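The Snack Box

Posted 05/10/2022

We have had houseguests, and a new fridge, and a very long argument about where the suitcases ought to live, and so I have not written a word here since April. Thank you to those of you who sent messages asking if I was all right! I am, only behind on everything.

What has got me back to the keyboard is snacks. My friend Aroha Treloar moved to Tallura last year, and she and I have been mailing each other boxes of the little treats we can't get at home. It started with one bag of crackers tucked in beside a birthday card. Then I sent her some hard candy from McAlister's, the corner store here in Gultcombe, and she sent back twice as much, and now I'm afraid it has become a competition. The last box I mailed weighed so much that the man at the counter asked me if it was books.

Hers came this week, and I did what I always do, which is put it on the table and open it before I'd even taken my shoes off. I then spent a good hour picking through it when I should have been dealing with the laundry. I love the small individually wrapped kind best. You can have one with your tea and feel you've been quite sensible, and then have another (and another, if Bevan is in the other room).

Bevan Bright, for those who are new, is my husband, and he believes in systems. He would like every snack sorted by sweet and salty, and the sweet ones sorted again by whether they melt. I would like to reach in without looking. We tried his way once with a set of Kivix tubs I got on sale, and they were very nice tubs, but they took up a whole shelf and I kept opening the wrong one. They hold buttons and batteries now and everybody is happier.

So my way is to leave everything in the box it came in, for the first few days anyway. I take the packets out by the handful, pull out anything that might get crushed and lay it back on top, and fold the flaps in when we're done for the evening. The shiny purple ones always seem to work their way up to the rim, and the red ones are usually the first to go in our house. 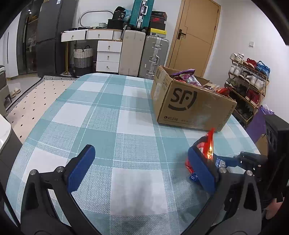 After that first week the rest gets moved to the kitchen, because by then the box has started to annoy me and I want my table back. Anything chocolate goes in the fridge, and the rest goes in the big bread tin that was my mother's. I keep back a few packets for my purse and a few for the glove compartment, and I write down the ones we liked so I can tell Aroha, who takes these reviews very seriously.

Now I have to start on her next one. I've got some 7 things set aside already, and she has asked for the ginger cookies again, so I'll be walking down to McAlister's as soon as the rain lets up.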